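3.2 Why celebrants take up the work

We looked at 103 written accounts from wedding celebrants, most of them posted on their own websites. Former singers and musicians made up the largest group. Many said they had attended so many ceremonies as performers that leading one felt like a small step. Kombo's earlier survey in Ralmont found much the same, although it left out part-time celebrants.

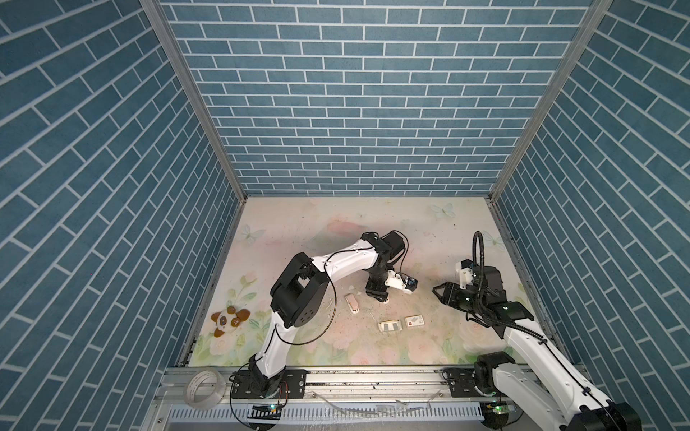
Figure 2a. Surface with rose and butterfly print, blue brick-patterned walls behind.

Pay was rarely given as a reason. Only 10 of the accounts mentioned it at all, and usually in passing – a line on travel costs, or on quiet months after July. Couples' own stories came up far more often, as did family funerals led by someone who had not known the person.

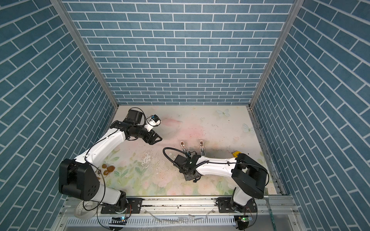 Figure 2b. Two white-and-black robot arms over the floral mat.

Accounts written for agencies such as Melis were shorter and are treated separately in Section 3.3.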